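Report on a Visit to the Sunus Youth Soccer Center

1 September 2020

Two members of the coaching education staff visited the Sunus youth soccer center in August at the invitation of its director, Shu-fen Huang. The visit lasted one full day and covered morning training, a classroom session, and two short matches in the late afternoon. The account below has been prepared for coaches at our affiliated clubs.

Sunus currently registers 267 players between the ages of eight and seventeen. The center occupies a site on the edge of town, with three grass fields, one artificial field, and a low building that holds the changing rooms, an office, and a meeting room. The grass fields were in good order despite a dry summer. The artificial field is due for replacement and is used mainly by the younger groups.

Training began at nine with the under-twelve players. The session was led by Keyvan Babaei, who has coached at Sunus for several seasons and came to the center from the Pristis club. Players worked in small groups on receiving the ball side-on and playing forward with the second touch. Very little time was spent standing in line. Instructions were short, and Mr. Babaei stopped play only twice in the first half hour. Several of the players were asked to change position every few minutes, including the goalkeepers, who took part in all passing work.

The older groups trained after a break. Their session dealt with pressing after the ball is lost, an area in which the staff feel the center has fallen behind. The exercise was demanding, and the quality dropped toward the end. Ms. Huang remarked afterward that the session had been planned for a larger squad and would be shortened.

Ms. Huang then explained how players are placed in groups. Sunus does not select a first team before the age of thirteen. Until then, players are mixed and moved between groups each month, and parents receive a written note twice a year. Our delegation asked whether families accept this arrangement. Some do not, and a number of players have left for Hamdan, where selection begins earlier. The center has no plans to alter its policy.

The afternoon matches were played against a visiting side from Jukico. The first, for under-fourteens, ended 3-2 to the visitors, with the winning goal coming from a corner that was poorly defended at the near post. The second match was drawn without a goal. Both were played in good spirit, and the coaches on each side kept largely quiet during play.

The final part of the day was given over to discussion in the meeting room. Subjects included the loan of players between clubs, the cost of transportation to away matches, and the shortage of qualified referees at the younger ages. Sunus trains its own referees from among its older players, and more than 40 have completed the course. Our staff consider this the most useful idea to come out of the visit and will ask for a copy of the course outline.

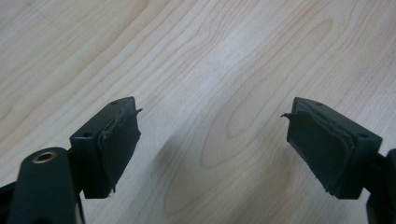

A return visit by the Sunus coaches has been proposed for next spring. Clubs wishing to host a training session on that occasion should write to the coaching education office, stating the age group and the field available.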